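Minutes, furnished-unit cleaning group, June

Present: Tin-yau Shih (chair), Kerstin Lundgren, Fermín Jara, Imelda Bañez (minutes). Apologies: Yu-ting Tai.

1. Simulation runs, Varix
Jara reported 200 runs of the sofa-clearing task. 21 ended in a stop and a call to the operator.

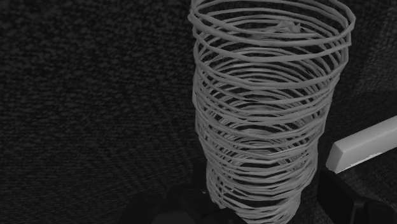

Operator calls will go to the day crew from the start of the trial. Lundgren asked what crew members are expected to judge from the wrist view. Jara showed a gray coil standing over the gripper, with strands crossing and a white bar to its right, and said the crew would only choose "skip" or "retry". Bañez asked that "leave for staff" be added. Agreed.

2. Staffing
Four cleaners move from clearing to inspection. Pay grade is unchanged during the trial. Lundgren noted that inspection involves more standing and asked for the break schedule to be reviewed before rosters go out.

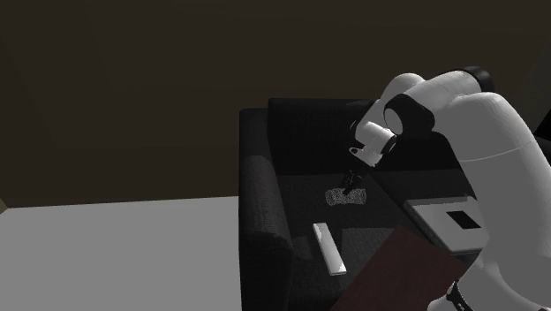
Rosters are to be posted 9 days ahead. Cleaners may decline operator duty without giving a reason. Shih to confirm in writing.

3. Actions
Jara: third option in the Varix call screen.
Shih: letter to staff.
Tai: break schedule.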